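Trovura Hall — Room Safety Inspection, Spring Term
Checklist with inspector's comments, April

Rooms on the second floor were entered with notice posted 40 hours ahead. Residents did not need to be present.

1. Smoke detector in place and uncovered
Pass. One detector in the east wing chirped during the visit and has been reported for a new battery.

2. Door closes and latches without help
Pass, with comments. Two doors were held open with folded cardboard. Residents were asked to remove it.

3. Extension cords and power strips
Fail in three rooms. Power strips must have a surge protector and plug directly into the wall. 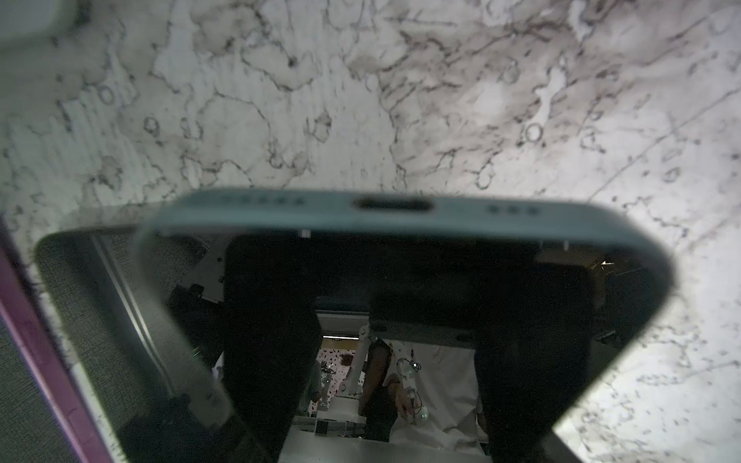
Strips joined end to end were unplugged and left on the desk with a notice. A second finding carries a charge of $50.

4. Cooking appliances
Pass. Microwaves are limited to 1,000 watts and must stay in the shared kitchen — hot plates are not permitted anywhere in the building.

5. Wall and ceiling coverings
Pass, with comments. Posters and fabric may not hang from the ceiling or cover an exit sign.

6. Clear path from bed to door
Fail in one room. Stored boxes blocked the closet side of the walkway.

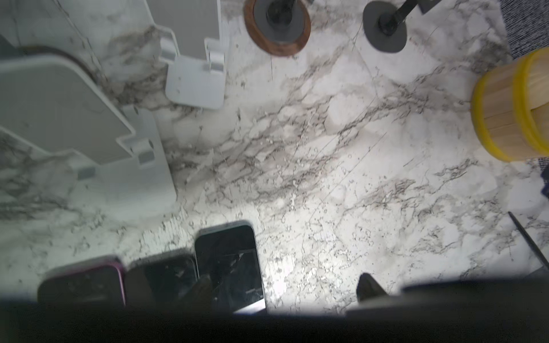
Benito Cuesta
Residence Safety Inspector, Trovura Hall

7. Windows and screens
Pass. Screens must stay fitted all year. A torn screen in the corner lounge is on the repair list.

8. Follow-up
Rooms marked Fail will be visited again within 12 days. Questions about a finding go in writing to Amado Cabanatuan at the front office before the second visit.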